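Two-arm cell check – toy brick job
Dumska workshop, unit 259
Checked by: Spyros Berisha
Nov 8, 2025

1. Both base brackets tight on the rail – OK
Gave each one a good shove. No wobble.

2. Cables clear of the elbow joints – OK
I'd still like another clip on the left one before we speed anything up.

3. Stop button tested – OK
Pressed it 3 times, mid-move. Both arms quit straight away, lovely!

4. Loose gear kept back from the grippers – COMMENT
Gloves should live in the drawer, please. I know we want them for the folding trial, but one colourful cuff in a finger joint and there goes my afternoon.
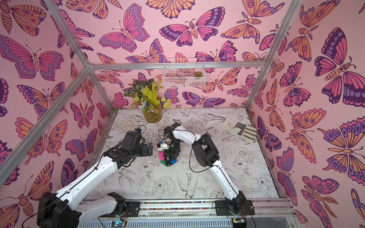
Bricks, grippers and gloves, all on the one floor.

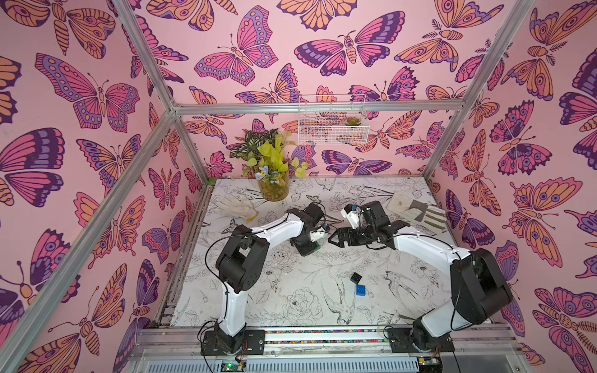

5. Glass near the work area – COMMENT
Swap the vase for a plastic one. Same plants, I'm fond of them.

6. Ready for chores without somebody standing by? – NO
People keep asking me this (hi, Pichler crew). Tidying bricks, getting there – I gave it 10 goes and was happy with most of them. Dishes or a proper shop bench, not a chance yet. Ask me again in May.

Follow-up: job 774, cable clip and vase. I'll do both myself.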